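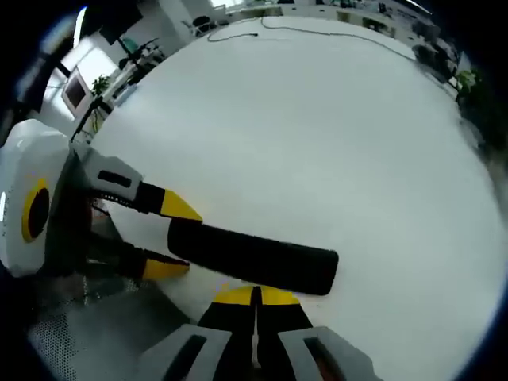 Two grippers and a black cylinder over the white table at our Mitholm office.

Wollow opens its doors for people who'd like to teach a robot with their own hands

MITHOLM, March -- I run the demonstration desk at Wollow, and I've been asked to write our spring announcement myself, so you're getting it the way I'd tell it over a cup of tea. We are starting open teaching sessions at our Mitholm office, and anybody over 18 can book a place. You don't need to know a thing about robots. If you can pick up a rolling pin and pass it to somebody, you'll do nicely!

The sessions are part of a project we call Brisomley, which is all about handovers and other small jobs that need both hands. We used to teach these by remote control, with one of us sitting at a desk and steering the arms from there. It works, and we still do it for anything heavy or hot, but it's slow going and it takes newcomers ages to get the feel of it (I spent my first afternoon knocking things on the floor). With the hand-held grippers you just do the job. Each one has two fingers with yellow tips, you hold it in your hand, and the movement you make is what gets recorded for the robot to learn from later.

A visit lasts 60 minutes. You'll get a quick run-through, then a short practice with something forgiving, and after that you're on to the real thing. At the moment we're working on long, round objects, which are a proper nuisance for robots -- they roll, they tip at one end, and if you take hold too near the middle there's no room left for the second gripper. Most people find their own way of doing it within a few goes, and I'm very happy about that, as we want lots of different ways and not just mine.

We have set up 22 tasks for this round. Some are dull, I'll admit. Lining up a rod with the edge of the table is never going to be anybody's favourite. Passing it from left to right without letting it touch down is much more fun, and there's one with a folded tea towel that has had grown adults arguing in our kitchen. You can choose which ones you try, and you can stop for a breather whenever you like.

Mistakes are welcome too. If you drop something, pick it up and carry on. We keep a good many of the fumbles, so that the robot can learn how people recover from them, and I've had to say this so often that it's now printed on the booking form.

The spring round is paid for jointly by Wollow and the Brynjólfsdóttir Fund, which supports projects that bring the public into technical work. The fund's one condition was that the teaching had to be open to people outside the trade, and we were glad to say yes. We've already tried the sessions on our own families, with mixed table manners but very good recordings.

There are 2 sessions each afternoon, the first at 1.30 pm and the second at 3.30 pm, running through to the end of May. Places are free and we'll pay your bus or train fare within the county. Please wear sleeves that stay out of the way, and leave chunky bracelets at home. If you have trouble with your grip or your wrists, tell us when you book and we'll sort out a lighter set of tasks, or sit you at the remote controls.

To book, ring the Wollow front desk or fill in the form on our website under Brisomley. Journalists are welcome to come along and have a go as well, but do let us know a couple of days ahead so I can keep a table free.

Ends

Notes to editors

Wollow makes teaching tools and software for robot arms and is based in Mitholm.

Brisomley is Wollow's project on two-handed tasks. Press questions should go to the demonstration desk, through the main switchboard.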